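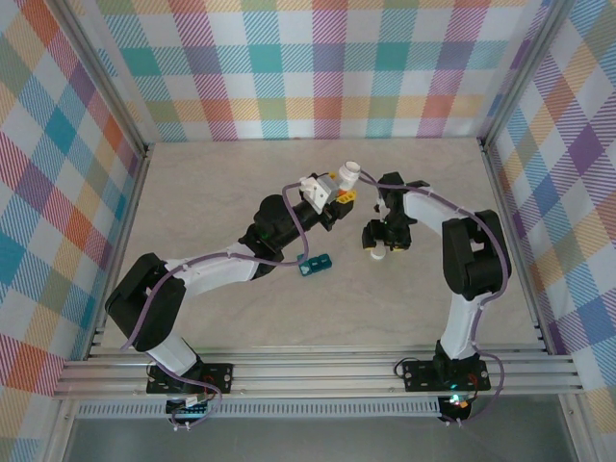 Unit 8: Closures for Solid-Dose Packaging

Reading before class: the Tudel workbook, chapter on threaded finishes. Bring a calculator.

8.1 Scope

A closure has to do three jobs at once. It holds the contents in, keeps moisture and oxygen out, and lets the user open the package without a tool. The first two call for a tight fit and the third calls for a loose one. Most of this unit deals with where the compromise is set and how it is checked.

We cover continuous-thread screw caps on plastic bottles. Snap caps, dropper inserts and blister packs come later in the course.

8.2 Application torque and removal torque

Application torque is the turning force used to put the cap on. Removal torque is the force needed to start it moving again. Removal torque is normally the lower of the two, and it drops further in storage as the plastic relaxes under load (creep). A bottle tested right off the line will give a higher reading than the same bottle a day later, so the rest time must be written on every test sheet.

Factors that change removal torque:
Liner material and thickness
Thread pitch and number of turns engaged
Storage temperature
Dust or product residue on the sealing surface
Time since capping
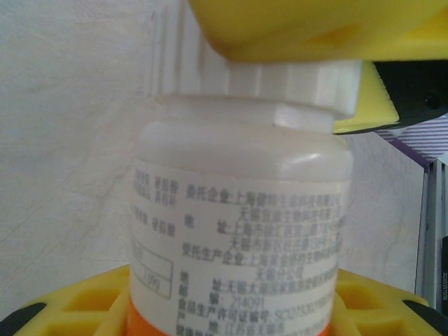 Grip matters as well. Vertical ribs on the skirt of a cap raise the friction between cap and fingers, so more of the squeezing force is turned into torque. Fine, closely spaced ribs are easier on the skin. Coarse ribs work better with wet hands but can be uncomfortable for users with arthritis. Rib depth is limited by wall thickness - a deep groove in a thin skirt can split when the cap comes out of the mold.

8.3 Worked data set

The Dimau trial sheet lists 1395 bottles from one production run. Of these, 104 fell below the lower removal limit after storage.

Fraction below limit = 104 / 1395 = 0.0746, or 7.5 percent.

The allowed fraction in the trial plan was 4 percent, so the run fails. Note that the mean removal torque for the run was within limits. The failures came from the spread, and the Hellenari method, which reports only the mean, would have passed it. Report both values in your lab write-up.

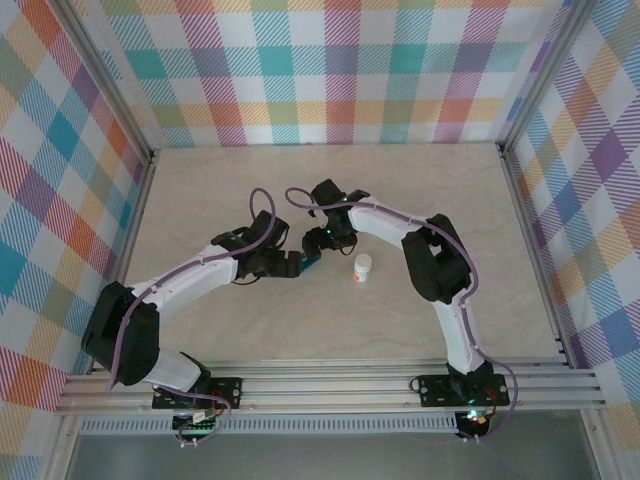

Figure 8.1. Small white bottle, upright on a tabletop.

8.4 Problems

1. Recalculate the fraction in 8.3 if half of the low bottles are found to have been misread. Does the run pass?
2. Explain why a thicker liner can lower the removal torque after storage even when the application torque is unchanged.
3. The Chamoun procedure clamps the bottle by its body. Describe the error this can cause with a thin-walled bottle, and suggest a different clamping point.

Show units in every line of working. Problem 3 may be answered with a labeled sketch.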